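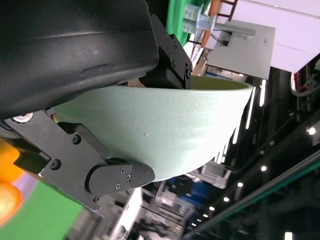

Home | Materials | Techniques | Glossary | Contact

Speckled glaze
By Jawad Abbasi
Updated in February

A speckled glaze is a ceramic glaze whose fired surface carries small spots of a color different from the ground around them. The spots may be tiny and even, like the freckling on a bird's egg, or large and blurry with soft halos. Speckle is one of the oldest accidents in pottery and one of the best loved, and it has gone from being a flaw that buyers sent back to a finish that factories work very hard to copy.

Causes

Most dark speckle comes from iron. Many natural clays hold grains of iron-bearing minerals, and in the kiln these grains melt and bleed up through the glaze, leaving a brown or black dot at the surface. The effect is strongest in a kiln starved of oxygen (potters call this reduction), where the iron turns into a form that melts more easily and spreads into the glaze around it. The same clay fired with plenty of air can come out almost plain!

Potters who fire in electric kilns, where there is normally lots of oxygen, usually get their speckle another way. They add coarse grains of manganese or an iron mineral such as ilmenite to the clay or to the glaze itself. Grain size matters enormously. A fine powder simply tints the whole glaze, while coarse grains stay separate and show up as individual dots. Granular ilmenite gives small, crisp, nearly black specks; granular manganese tends to give larger brown ones that sometimes run a little on an upright wall.

A third method skips the chemistry of the clay completely. The potter loads a stiff brush with dark slip or stain and flicks it over the glazed pot before firing. Flicked speckle can be recognized by its direction, as the drops often have tails, and by the way it thins out toward the side that faced away from the brush.

Ground colors

Speckle shows best on pale, matte grounds. White and oatmeal are the classic choices, followed by soft greens and blues. Pale greens often get their color from a little copper or chrome, and the two behave quite differently. Copper is lively and changes with the kiln, so that a bowl can be mint on the outside and much deeper where the glaze pooled thick. Chrome is steady and opaque, and if there is tin in the glaze or in a neighboring pot it can throw a pink blush, a surprise that has delighted and ruined kiln loads in equal measure.

Shiny glazes take speckle too, but the melt is more fluid and the dots soften. Many people find that a glossy speckled pot looks wet and a matte one looks like stone, and a good deal of the pleasure of the finish lies in choosing between the two.

The Standitz potteries

The small town of Standitz has a special place in this story. Its local clay was so full of iron that for generations the potters there tried to hide it, covering their kitchenware with a thick white slip. The pots speckled anyway. Merchants sold them cheaply as "fly ware," and the name stuck long after people had started asking for the spots on purpose.

The change came when the Timmermans workshop gave up the slip and put a thin matte glaze straight onto the dark body. The workshop had only 3 kilns, but its bowls and lidded jars traveled widely, and over 8 other potteries in the district took up the finish. The nearby village of Clokach became known for a bluish version with very fine dots, made from a clay that was sieved twice before use. Collectors still argue happily over whether an unmarked piece is Standitz or Clokach, and the foot ring is usually the place to look: Clokach potters left theirs bare and rubbed smooth.

Care and testing

Speckled ware is cared for like any other stoneware. A matte surface can pick up gray marks from cutlery, which generally come off with a mild cleaning paste. Potters using manganese should wear a suitable mask when mixing dry materials and make sure the kiln is well vented, because both the dust and the fumes are harmful. For tableware, many makers keep the speckle in the clay and line the inside with a plain, well-tested glaze.

Beginners are encouraged to make test tiles with the grains added in small steps. Very little is needed, and the jump from a light dusting to a surface like poppy-seed bread is wonderfully quick.

Related articles
Flullum slipware
Iron in clay bodies
Matte glazes
Reduction firing
Reading a foot ring

Previous | Next | Back to top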